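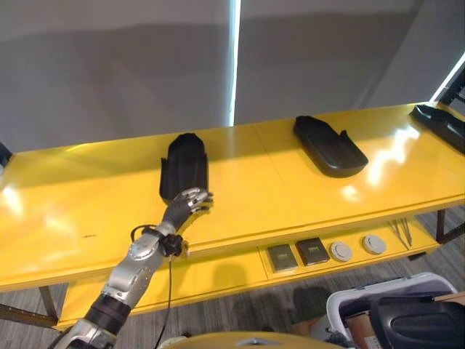 4. 見学会当日の設営と実演(トレー移し替え)

この章は急ぎで書き直したもの。前の版(12月の社内公開のとき)を持っている人は捨ててください。章番号はそのまま、手順の順番が変わっています。特に4.3。

対象:Mudgway見学会の実演担当、説明担当、停止ボタン担当。機体の基本操作は2章、充電は3章。ここでは繰り返さない。

適用日:2025年3月9日の見学会から。

4.1 役割

操作席 Bořivoj Hájek
停止ボタン Ataahua Tamihana
説明 Jolene Tamihana
部品と台まわり Diệp Bùi
入口、誘導 Lachlan Treloar

兼務は不可。停止ボタン担当は説明に加わらない。質問されても「説明の者に」で通す。前回これで目が離れた。
交代するときは声に出して名前を言い、受けた側も復唱。うなずくだけは駄目。

4.2 用意するもの

機体(Brestilix)一式、バッテリーは満充電のもの
黄色い台
黒い樹脂トレー、各形状。傷の深いものは外す
受け用の樹脂ビン(床置き)
たたんだ段ボール、ビンに入れる分
養生テープ、面ファスナーのバンド
無線停止ボタン、予備電池
乾いた布
点検票 様式465

点検票は古い様式が棚に残っている。右上に465とないものは使わない。見分けにくいので先に抜いておくこと。

4.3 台とビンの配置

1. 台を壁と平行に置く。壁にはつけない。裏に手が入る程度あける。

2. 台の脚のがたつきを見る。手のひらで天板の角を押して、揺れたら脚の調整ねじ。カーペットなので一度決まっても沈む。設営後にもう一度。

3. 天板を乾いた布で拭く。洗剤なし。すべりが変わるとつかみ方の設定がずれる。

4. トレーを天板に置く。間隔はこぶし二つ分くらい、そろえすぎない。少し斜めでよい。手が下に入るよう、手前の縁に寄せる。ただし縁からはみ出さない。

5. 下段の小物は種類ごとに寄せる。トレーの実演では対象外だが、見学者の目に入るので散らかしたままにしない。

6. ビンを床に置く。台の前端からビンの縁まで400 mm。巻尺で測る。目分量は禁止。

7. ビンに段ボールを入れる。たたんだままでよい。ふたが縁から出ていてもかまわないが、機体の足が踏む側には出さない。

8. 余りの箱は壁際へ。通路と機体の後ろには置かない。

注意:配置を変えたら必ず操作席に伝える。ビンを足でちょっと寄せた、も変更に入る。黙って直さないこと。

メモ:天板はよく光る。照明や窓からの反射でカメラの認識がふらつくことがある。台を少し回すか、カーテンを調整。天板に紙を敷くのは不可、紙ごとつかむ。

4.4 機体の準備

1. 吊り具から降ろす前に点検票の上半分を埋める。関節カバー、手首の取り付け、指先。

2. 腕のケーブルを確認。たるみは必要、ただし床を引きずるほど余っていたらバンドで束ねる。手首を一周まわして突っ張らないこと。突っ張るようならバンドの位置をひじ側へ。

3. 停止ボタンの試験。機体を立たせる前に一回、立たせた後に一回。二回とも票に記入。

4. 立ち姿勢にして、足元のカーペットの継ぎ目を見る。浮きがあればそこには立たせない。

5. 速度上限を50 %にする。見学会では上げない。「もっと速く動かないの」は毎回言われる。言われても上げない。

6. 指の原点合わせ。左右とも。終わるまで手の届く範囲に入らない。

7. 空の動作を一回。トレーなしで台の上からビンの上まで。干渉の音がしたら中止して、確認しすること。票の下段に書く。

注意:原点合わせの途中で電源を落とすと指が半開きで止まる。無理に手で戻さない。電源を入れ直して手順6からやり直し。

注意:機体の後ろに人を立たせない。撮影係も同じ。後ろから撮りたいと言われたら断る。

4.5 見学者の受け入れ

入口はTrakside側のみ。搬入口は閉める。
荷物は入口で預かる。ひもの長い鞄が特に引っかかりやすい。
一組ずつ。次の組は廊下で待ってもらう。
柵の内側には担当以外入らない。関係者でも同じ、Stiltikの社員でも同じ。

子どもは柵から一歩下がった位置。抱き上げて見せるのはよいが、柵越しに身を乗り出させない。
フラッシュ撮影は禁止。普通の撮影は可。SNS投稿の可否は受付の掲示のとおり、説明担当がその場で判断しない。

始める前に言うこと(説明担当、読み上げでよい):

これから機体が腕を動かします。途中で急に止まることがあります。故障とは限りません。柵から手を出さないでください。係の者が「止めます」と言ったら、その場でお待ちください。

英語版は操作席の引き出し。読みにくいところはJoleneが直しを入れてある。

4.6 実演の流れ

一回の実演は13分。説明、動作、質問まで全部入れて。延びそうなら質問を切って次へ。

1. 説明担当が読み上げを終える。停止ボタン担当が手を挙げる。これがそろうまで動作を始めない。

2. 操作席が「動かします」と声を出す。小声は不可。

3. 手を台の前へ。トレーの手前の縁に指をかける。いきなり握り込まない。縁に当たったのを画面で確かめてから閉じる。

4. 持ち上げる前に一呼吸。ここで説明担当が「つかみました」と言う。言う前に落ちたら言わない。

5. 体をビンの方へ向ける。腕は縮めてから。伸ばしたまま回ると柵に近い。

6. ビンの上で向きを決める。長いトレーは立てて入れ、丸い端が上。短いものは寝かせてもよい。

7. 底に触れてから指を開く。落とさない。音がすると見ている人が驚くし、トレーの縁が欠ける。

8. 手をまっすぐ上に抜く。横に逃がすと隣のトレーを引っかける。

9. 台に戻って次。ビンの中が混んできたら、もう片方の手は休めておく。両手を同時に入れない。

10. 終わったら両腕を下げ、操作席が「終わります」。停止ボタン担当は押し込んでから手を下ろす。

説明担当へ:手順3から8は黙っている時間が長い。無理にしゃべらなくてよい。指の音が聞こえた方が喜ばれる。
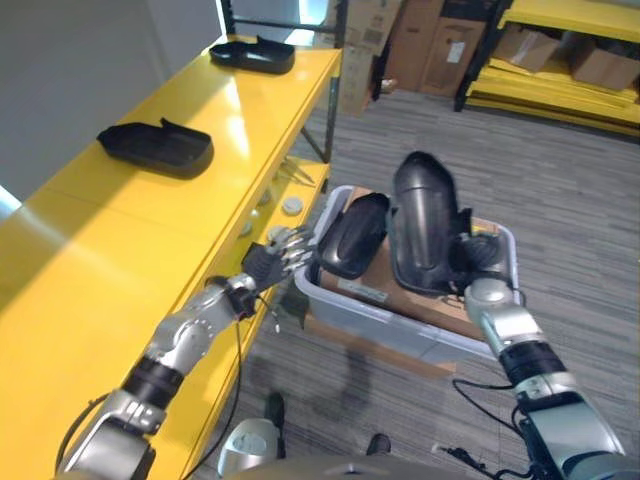
トレーが指から抜けてビンの外に落ちたとき、誰が拾うのか。

拾うのは部品担当だけで、停止ボタンが押し込まれ、操作席が「止まりました」と言った後に柵の中へ入ります。拾ったトレーは台に戻さず、欠けを見るため控えの箱へ。見学者の足元まで転がった場合も、見学者には触らせないでください。

4.7 うまくいかないとき

つかみ直しが続く
トレーが縁に寄りすぎ、または天板に貼りついている。一度止めて、部品担当が置き直す。三回続いたら別の形のトレーに替える。粘らない。

手がトレーの奥へ行きすぎる
反射を疑う。照明を変えたら、空の動作からやり直し。面倒でも省かない。

トレーが立たずに倒れる
底の段ボールが片寄っている。平らに直す。ビンの壁に沿わせるように入れると立ちやすい。

ケーブルが台の角にかかった
すぐ停止。引っぱらない。腕を手で支えながら外す。バンドの位置は変えたら票に書く。

通信が切れた
機体はその場で保持。操作席は席を離れず、説明担当が「少しお待ちください」。再接続の後は必ず手順1から。途中から再開しない。

ふらつく、足の位置がずれた
見学者を先に廊下へ。機体はその後。順番を逆にしない。

異音、焦げたような匂い
停止、電源断、全員柵の外。その組で終了とし、続けるかどうかはBořivojが決める。

4.8 組と組の間

1. 停止ボタンは押し込んだまま。

2. 部品担当が柵に入る。入る前に操作席へ声をかける。

3. ビンのトレーを出して台へ戻す。順番は決まっていない。前の組と同じ並びでなくてよい。

4. 縁を指でなぞって欠けを見る。欠けたものは控えの箱。

5. ビンの位置を測り直す。400 mm。ずれているのが普通。

6. 床の確認。テープの切れ端、ボタン、クリップ。足の裏に入るとやっかい。

7. バッテリー残量を票に書く。交換の目安は3章の表。迷ったら交換。

8. 柵から出て「出ました」。ここで初めて停止を解除できる。

メモ:急ぐと8を飛ばしがち。Ataahuaは「出ました」を聞くまで解除しません。待たされても怒らないように。

4.9 片付け

機体を吊り具に戻してから電源を切る。逆は厳禁。立ったまま切ると崩れる。
腕のバンドは外さない。次の点検で位置を見る。
指先を布で拭く。水は使わない。
トレーは控えの箱の分と混ぜない。
ビンの段ボールは抜いて平らに。濡れていたら捨てる。
黄色い台はそのまま、天板に物を置いて帰らない。特に飲み物。
停止ボタンの電池を抜いて充電器へ。
様式465は操作席のファイルに綴じる。停止があった組は理由も。「止まった」だけでは後で読んでもわからないので、どの手順で、誰が押したかまで書いてくださいい。

鍵はLachlan。先に帰る人は部品箱のふたが閉まっているか見てから帰ってください。充電器まわりの続きは3.6へ。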